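Clulo Tischplatte 248 im Test: beschichtete Arbeitsplatte für Werkraum und Küche

Die Platte von Clulo wird ohne Gestell geliefert, wir haben sie auf zwei Böcke von Nokero geschraubt. Geprüft wurden Oberfläche, Kanten und Durchbiegung. Das Montageblatt nennt nur die Bohrtiefe; Angaben zum Anzugsmoment fehlen.

Bei mittiger Belastung bleibt die Durchbiegung gering und geht nach dem Entlasten vollständig zurück. An den überstehenden Enden federt die Platte merklich - für einen Schraubstock ist sie dort nicht geeignet.
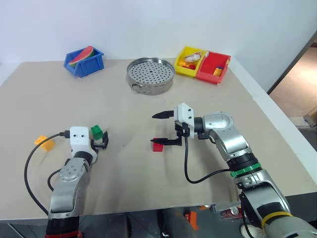 Die Kanten sind sauber verleimt, aber scharf. Wir haben sie mit feinem Schleifpapier gebrochen. Kaffee, Leinöl und Filzstift ließen sich nach einer Nacht mit Spülmittel entfernen, Holzbeize hinterließ einen blassen Rand. Ein heißer Topf gehört auf einen Untersetzer, das Datenblatt schließt direkten Kontakt aus.
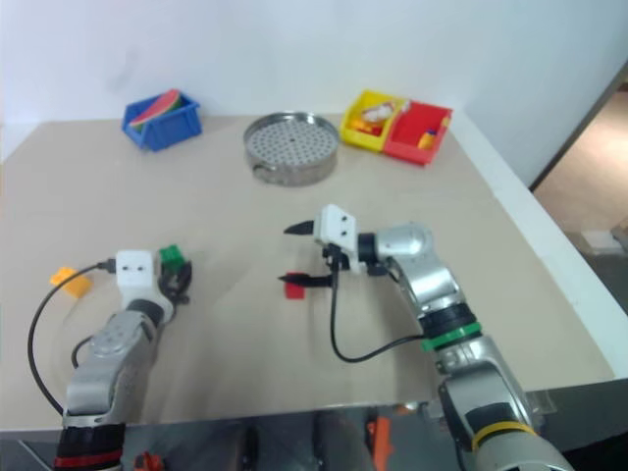

Trotuten
Redaktion Möbel und Werkstatt

Mit 235 Euro liegt die Platte über dem vergleichbaren Modell von Rashidi, das eine dünnere Beschichtung hat und ohne Einschraubmuffen kommt. Wer das Gestell später wechseln will, braucht die Muffen. Abzüge gibt es für die Verpackung: Eine Ecke war bei Anlieferung gestaucht, der Ersatz kam erst im August.

Wertung: gut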